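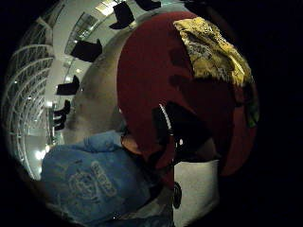
Dark red, patterned yellow and a bit of light blue.

Throws, Fringe and the Pile on the Floor

Reading time: 3 minutes
Last updated: March

Every household has a pile. Ours gets renamed now and then (the Friday pile, the guest pile, the "I'm getting to it" pile) and the renaming takes care of most of the energy we had set aside for folding it. What follows is what we do with throws and other soft stuff once the new names run out.

Start by taking out anything that isn't fabric. Phones, lids, pens, the scissors you bought another pair of scissors to replace. Run a hand through the folds before you pick anything up, or you'll find the phone with your foot.

Sort by how it's washed. Color makes a prettier pile and a worse laundry day. Reds get a wash to themselves the first few times, whatever the label promises. I have a set of pink dish towels that used to be white, and I tell people I chose them.

Shake big pieces outdoors. If you do it in the living room you have only moved the crumbs.

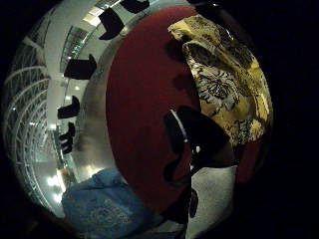 Folding goes faster on something firm. A bed is too soft and a lap is worse. A table works, or a clean patch of floor if your knees are still on speaking terms with you. Lay the throw out flat, printed side down, and smooth from the middle outward. Fold it in half the long way, then in half again, then bring the short ends to the center and close it like a book. The printed side ends up on the outside and the untidy edges stay in where visitors can't judge them.

Fringe needs its own paragraph, I'm sorry to say. Comb it with your fingers before it goes on the shelf. A wide-tooth comb is fine for wool, but go easy on cotton, which frays if you look at it. If two tassels have knotted together, work the knot loose with a blunt needle. Don't cut it. You will then have to even up the one beside it, and by dinnertime you own a throw with no fringe.
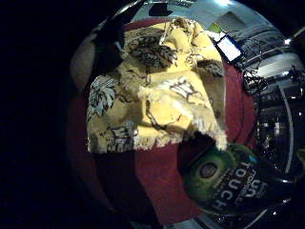 Javiera Riquelme wrote to say we have the fringe all wrong: she ties hers in bundles with cotton string before washing, puts the whole throw in a zipped pillowcase, and hasn't combed a tassel in years. She also thinks anyone who irons fringe should be spoken to. We tried the pillowcase. It works, though getting a wet throw back out of one is a job for two people who like each other.

On storage:

- Roll anything thick and fold anything thin.
- Put the heaviest piece at the bottom of the stack. You'll want that one first, every time.
- If the closet shelf is full, the answer is fewer throws. Girish Mathur got his down to the ones he'd use in a power cut and says he misses exactly one.
- Cardboard boxes are all right for a season. Past that, use a cotton bag. 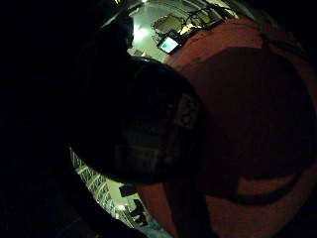
Elden Home Skills Club | Linens & Mending Group

If a throw smells of closet, hang it over a chair back near an open window for 20 minutes a side before you decide to wash it. Usually that does it. If it doesn't, wash it cool and dry it flat, and turn it once.

For snags, pull the loop through to the back with a crochet hook and leave it there. Trimming it flush looks wonderful for a day or so.

And put the pile somewhere with a door. Ours moved to the hall closet last winter, where it's doing very well and has been joined by a coat.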